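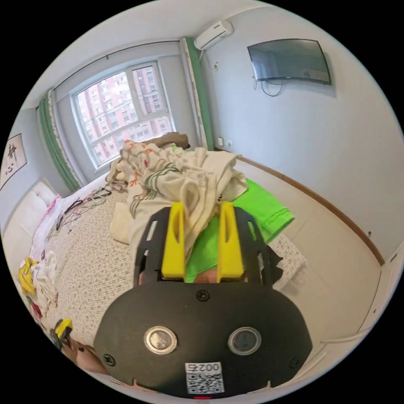
Bedroom checklist with comments - Lerneck house, front bedroom
Walk-through date: Thursday, April 16, 2026
Completed by: Ureo Home Safety

Results are marked OK, FIX or WATCH. Anything marked FIX should be done before the room goes back into regular use. WATCH items get looked at again in September.

Bed and bedding

1. Bed stands level and does not rock when pushed from the side. OK

2. Headboard firmly attached. OK
The white padded headboard has no play in it. Bolts hand-checked and left as they were.

3. Slats and center support intact. FIX
One slat has a split at the wall end, 29 inches long. It still carries weight but it will go. The bed is a Stumano and the slats lift out without tools. Replace the one slat, no need to buy the set.

4. Bedspread clear of the floor on all sides. OK
Knit bedspread, white and grey. Keep it tucked at the foot. It has stretched over time and will drag if it is put on crooked.

5. Bed clear of clothes and loose items. FIX
Clothes were being sorted on the bed during the walk-through - a large cream pile with thin green and red stripes, a lime-green garment, and something brown over by the window side. Sorting on the bed is fine. Have it cleared by evening so the pile does not end up on the floor next to the walkway.

Clothes and hangers

6. Wire hangers stored on a rod or in a box. FIX
They were in a tangle on the bed. Wire ends can scratch skin and they catch in knit fabric, so keep them off this bedspread in particular. Separate them one at a time. Throw out any that are bent open at the hook. The ones worth keeping go in the shoebox on the closet shelf until they are needed.

7. Closet rod secure, brackets tight. WATCH
The left bracket has pulled a little from the wall. It holds for now. Winter coats should go in the hall closet.

8. Nothing heavy stored above shoulder height. FIX
Two suitcases on the top shelf, one with books in it. Move the books down first, then the suitcase.

9. Closet door opens fully. OK

Window

10. Window opens, closes and locks. OK
Stiff in the last few inches. A little dry lubricant on the track would help.

11. No blind cords hanging within reach of a child. OK
Cord cleat fitted at the last visit and still in use.

12. Clothes and fabric kept off the sill. WATCH
The bed sits close to the window and things get pushed over to that side. Leave a hand's width between the mattress and the wall if the room allows it.

Floor and walkway

13. Clear path from bed to door. OK
Measured 26 inches at the narrowest point, by the dresser. We would like more, but it passes.

14. Rugs have non-slip backing. FIX
The small rug by the door slides. Pad to be bought - order it with the slat.

15. No cords across the walkway. OK
Lamp cord runs behind the nightstand.

Furniture

16. Dresser anchored to the wall. FIX
Bracket is there but only one screw is in the stud. The other turns freely. Move it over and use a longer screw.

17. Drawers stop before they fall out. OK
Bottom drawer sticks.

Electrical and heat

18. Outlets not loose, no cracked covers. OK

19. Portable heater at least three feet from bedding and clothes. OK
Heater was unplugged and in the closet. Label reads 900 watts. Do not run it on the power strip with the lamp, and do not run it on days when clothes are spread over the bed.

20. Smoke alarm present and tested. OK
Tested with the button. Battery changed while we were there.

General comments

The room is in fair shape and gets good daylight. Most of what is marked FIX can be done in an afternoon with a drill and a box for the hangers. The dresser comes first, then the suitcase on the shelf, then the slat.

Awad Hardware had the slat and the rug pad in stock when we called. The total for both plus screws is well under the 212 dollars set aside for this room, so the closet bracket could be done at the same time.

The back bedroom is on a separate sheet.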